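Looking After Wooden Surfaces
Session 6 handout: wear, marks and when to leave well alone

Welcome back, everyone. Last time we got as far as oils and waxes, and I promised we would spend this session on the part that people tend to find more worrying, namely what happens to a surface once it is in daily use. Bring your notes from the Turngate visit if you still have them, as we shall be coming back to the long counter by the entrance and the rather sad bench beside it.

Let me start with a word I would like you all to use carefully, and that word is damage. A table that has been worked at for years will carry a record of it, and most of that record does no harm whatever. I use "wear" for anything that has only thinned or dulled the finish, and "damage" for anything that has gone into the wood itself — a gouge, a split, a burn. Your fingertip is a very good guide, so do close your eyes and feel for the edge of a mark before you decide which it is.

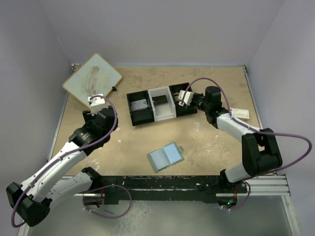 Wear is hardly ever even, and reading its pattern is the most useful skill I can pass on to you this term. People reach for the same spot, put things down in the same spot and wipe in the same direction, and the finish thins accordingly. Look at how the lighter worn patches, white flecks and faint stains on this tabletop are scattered about but gather more towards the middle and the right. If you were writing it up for your logbook you would note that first, before a word about cleaning. Note the metal strip along the left side as well, because any edging like that wants a soft brush run along it before a damp cloth goes anywhere near.

Now to cleaning, and please go gently! Start dry, with a soft cloth, and only then move on to one that has been wrung out properly. Try a hidden corner, let it dry, and come back to it after a cup of tea. If the mark is still there and still bothers you, we can talk about abrasives. I like 200 grit for a first pass on bare wood, always along the grain, and I stop far sooner than I think I should.

For next time, please read the Tradirero case study (page 26 onwards) and choose 2 surfaces at home to compare. A kitchen table and a windowsill make a lovely pair. Half a page on each is plenty, and sketches are very welcome — mine are dreadful, so don't be shy. The Bouzid wax samples will be out on the side bench from half past nine if you would like to try them first.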